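미술품 반환 보상금, 이제는 이름을 제대로 부르자

도난당한 그림이 돌아올 때마다 박물관은 기자회견을 연다. 관장이 웃고, 변호사가 뒤에 서 있고, 작품은 흰 장갑을 낀 손에 들려 나온다. 질문 시간은 짧다. 누가 어디에 보관하고 있었는지 물으면 수사 중이라고 하고, 돈이 오갔는지 물으면 '정보 제공에 대한 사례'가 있었다고 한다. 나는 이 사례라는 말을 오래전부터 믿지 않는다.

지난 4월 프라도(Prado)라는 작품 회수 대행사가 낸 안내 책자를 읽었다. 스페인의 그 미술관과는 아무 관계가 없는 회사다. 책자에는 '비공식 채널을 통한 우호적 회수'라는 표현이 2쪽에 걸쳐 되풀이된다. 풀어 쓰면 훔친 사람이나 훔친 사람을 아는 사람에게 연락해 값을 흥정한다는 뜻이다. 회사는 물론 그렇게 쓰지 않는다. 정보원, 중개인, 선의의 제삼자라고 쓴다. 선의의 제삼자가 어째서 늘 변호사를 대동하고 나타나는지는 설명이 없다.

보험사 쪽 계산은 단순하다. 보험 가액 전부를 물어 주느니 그 일부를 내고 작품을 되찾는 편이 싸다. 개별 사건만 놓고 보면 나무랄 데 없는 셈법이다. 문제는 이 셈법을 보험사만 할 줄 아는 것이 아니라는 데 있다. 유명한 그림은 시장에 내다 팔 수 없으니 훔쳐 봐야 소용없다는 말을 전문가들은 수십 년째 해 왔다. 그런데 팔 곳이 하나 있다. 원래 주인이다. 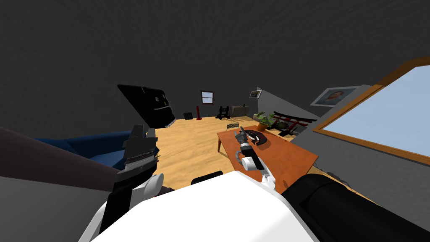
'사례'와 '몸값' 사이

플레스티크(Flestik) 사건을 떠올려 보자. 이 개인 소장관에서 소품 3점이 사라졌고, 두 해가 지나 전부 돌아왔다. 재단은 경찰과 긴밀히 협조한 결과라고 발표했다. 체포된 사람은 없었다. 재판도 없었다. 언론은 작품의 귀환을 축하하는 기사를 썼고, 절도 자체에 관한 기사는 그날로 끊겼다. 나는 당시 재단에 사례금의 액수와 수령인을 묻는 서면을 보냈고, 답변은 두 줄이었다. 관계자의 안전을 위해 밝힐 수 없다는 것이었다. 누구의 안전인지 다시 물었더니 그때부터는 답이 없었다.

옹호하는 쪽의 논리도 안다. 작품은 사람과 달라서 한번 훼손되면 끝이고, 공공의 유산을 지하 창고에서 썩게 두느니 원칙을 조금 굽히는 편이 낫다고들 한다. 설득력이 아주 없지는 않다. 나 역시 내가 좋아하는 그림이 습기 찬 차고에 말려 있다고 생각하면 마음이 흔들린다. 하지만 흔들리는 마음으로 제도를 만들면 그 마음을 이용하는 사람이 생긴다. 캔버스를 틀에서 칼로 도려내는 자들은 박물관 사람들이 그림을 얼마나 아끼는지 잘 알고 있다.

더 의심스러운 것은 숫자다. 회수 업계가 즐겨 인용하는 클라탄스(Clatance) 데이터베이스에는 2000년 이후 회수된 작품 1243건이 올라 있다. 인상적인 수치처럼 보인다. 그러나 목록 어디에도 대가 지급 여부를 적는 칸이 없다. 압수 수색으로 찾은 것과 주차장에서 가방을 맞바꿔 찾은 것이 같은 '회수'로 묶인다. 이런 통계로는 어떤 정책이 효과가 있었는지 말할 수 없다. 그런데도 업계 토론회에 가면 누군가 꼭 이 숫자를 화면에 띄우고, 청중은 고개를 끄덕인다.

경비 강화라는 손쉬운 답

사건이 나면 곧바로 나오는 대책이 경비 강화다. 센서를 늘리고 유리를 두껍게 하고 야간 인력을 보강하겠다고 한다. 포르네오(Forneo) 같은 보안 업체는 사건 다음 날이면 벌써 제안서를 돌린다. 예산이 있는 큰 박물관은 그렇게 할 수 있을 것이다. 지방의 작은 전시관은 못 한다. 그러면 도둑은 지방의 작은 전시관으로 간다. 유리가 두꺼워졌다고 절도의 수익 구조가 바뀌지는 않는다.

재판도 크게 기대하지 않는다. 드물게 피고인이 법정에 서도 작품의 소재를 두고 거래가 벌어진다. 일부를 돌려주면 형이 줄고, 나머지는 어디 있는지 모른다고 하면 그만이다. 검찰은 현실적인 합의라고 부른다. 그 현실이 다음 피고인에게는 교본이 된다. 훔친 물건을 잘 숨겨 둘수록 협상할 것이 많아진다는 교본 말이다.

내가 요구하는 것은 거창하지 않다. 공공 소장품과 관련해 지급된 돈은 액수와 명목을 공개해야 한다. 정보원의 이름까지 밝히라는 말이 아니다. 얼마가, 언제, 어느 기관의 승인으로 나갔는지만 적으면 된다. 수사가 진행 중이라면 끝난 뒤에 공개해도 좋다. 회수 대행사는 등록제로 바꾸고, 성공 보수를 받는 업체가 경찰과 범인 사이를 오가는 일에는 법원의 허가를 붙여야 한다.

업계는 그렇게 하면 작품이 돌아오지 않을 것이라고 경고한다. 그럴지도 모른다. 다만 그 경고가 맞는지 확인할 자료를 쥔 쪽도 업계이고, 내놓지 않는 쪽도 업계다. 자료를 보기 전까지 나는 다음 기자회견에서도 같은 질문을 할 생각이다. 얼마를 냈습니까.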